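Unit 4 -- Sizing a buffer tank for a log or pellet boiler
Notes by Javiera Insaurralde. Bring a calculator on Friday.

A buffer tank stores heat that the boiler makes faster than the building can use it. The notes deal with volume only; pipework is left to Unit 5.
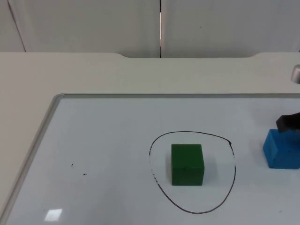
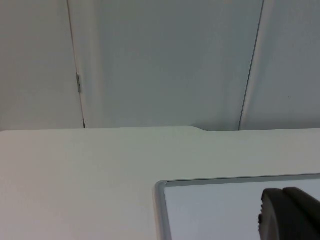

## 4.1 Stored heat

For water, the working formula is

`Q = V × 1.16 × ΔT`

where Q is in watt-hours, V in litres and ΔT in kelvin. ΔT is the difference between the tank when fully charged and the lowest return temperature that still heats the rooms. Radiator circuits give a smaller ΔT than underfloor circuits, so they need a larger tank for the same heat.

## 4.2 Worked case: Rostley workshop

- Tank volume: 2744 litres
- Charged: 85 °C
- Lowest useful return: 60 °C
- ΔT: 25 K

Q = 2744 × 1.16 × 25 = 79,576 Wh, or 79.6 kWh.

If the return can be brought down to 45 °C, ΔT becomes 40 K and the same tank holds 127.3 kWh. Check the heat emitters before ordering a bigger tank.

## 4.3 Layering

The formula assumes the whole volume is used. Mixing at the inlets reduces this -- keep flow speeds low and place the top sensor below the draw-off, never level with it.

## Exercise

Repeat 4.2 for a 700 litre tank and for one of 2114 litres, at both values of ΔT. Give answers in kWh to one decimal place.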